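Glare Is a Fixture Problem

By Adi Liew

Most advice on reflections in eyeglasses is addressed to the person wearing them. Buy the coating. Tilt the temples. Clean the lenses more often. I have followed all of it for 20 years and I still spend part of each working day looking at a lamp that is behind me. My position is that the room should be corrected first and the glasses second, and that most workrooms are lit by people who check the light level on the table and then stop checking.

A lens is a curved sheet with two surfaces, and each surface returns some of the light that reaches it. Uncoated plastic returns several percent in total. That sounds small until the source is a bare panel directly overhead and the work is a dull gray part on a dull gray mat. The reflection of the panel can then be brighter than the part.

Coatings help. My current pair has one, sold under the Druvico name, and it cost more than the lenses. It weakens a reflection and tints what is left. It does not move the lamp.

What the light meter leaves out

When our shop on the second floor was refitted in December, the installer walked around with a meter and wrote down 359 lux at my bench. The new Prunditz panels run at 4000 K, a reasonable neutral white, and they don't flicker that I can detect. On paper the job was finished. The meter sat flat on the bench, facing up. My face does not do that. It leans forward over the work and tips down, and at that angle the lenses pick up sources the meter has no way to report.

Clothing adds to it. A white T-shirt under strong light is a reflector of considerable area, mounted a short distance below the chin, and some of that light arrives at the back of the lens. I changed to a dark shirt for fine work and the improvement was larger than I got from the coating. I would like to see this mentioned in a lighting guide.

Frames matter less than people claim. Thick black rims block a little stray light at the edge - I wear them and would buy them again - but the glare that gets in the way sits in the middle of the lens, where the rim has no effect. Looking down at close work in a white shirt, with thick rims and a bright room, still leaves glare across both lenses.

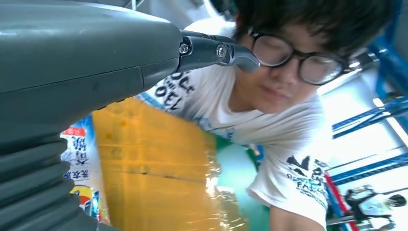 What I would change

Move the fixtures off the axis of the work. A panel to each side of the bench is better than one above it, even if the meter reading drops. Put a diffuser on anything bare. Give each bench one arm lamp with a deep shade, and let the person sitting there decide where it goes.

Then test it with glasses on. Sit down, lean in as far as the task requires, and have someone cover each light in turn with a sheet of cardboard. The source that matters will be obvious. At my bench it was the panel nearest the door, and it has since been switched off.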